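About Us: Skakolstead and the House Rules

Hi, I'm Carolina Barreto, and I run Skakolstead, a small shop that teaches grippers to handle the stuff people keep at home. 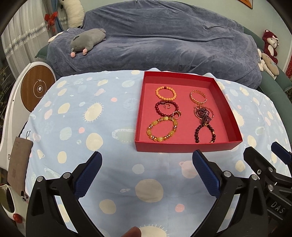
We started with two people and a very long argument over rules! I'd come from Quintela, where we had a 200-page safety manual that I never once saw open on a bench, so when we set up I wanted something you could read while your coffee cooled. Ours has 16 rules. Some are dull (check your screws before you start, wipe the finger pads after). Some came out of bad afternoons, like rule 11: small and delicate things always go in a tray with sides. Beads roll, and a necklace will tie itself in knots given half a chance.

The one I care about most is rule 2, ask first. We do a lot of our work in real living rooms and bedrooms, and if the owner says no to something, it stays where it is and we move on. We don't tidy up people's homes to make our work easier, either. A gripper that only copes with a bare workbench isn't much use to anyone.

Sitlow is our training program for new folks. You spend your first sessions on hand-held tools, going slow, with someone next to you who's allowed to say stop. Pidis is the checklist that goes with it, and yes, you have to fill in the whole thing (I do too).

We go over all the rules again every July, and anyone on the team can strike one out if they can talk the rest of us into it. If you'd like a copy, just write and ask for me.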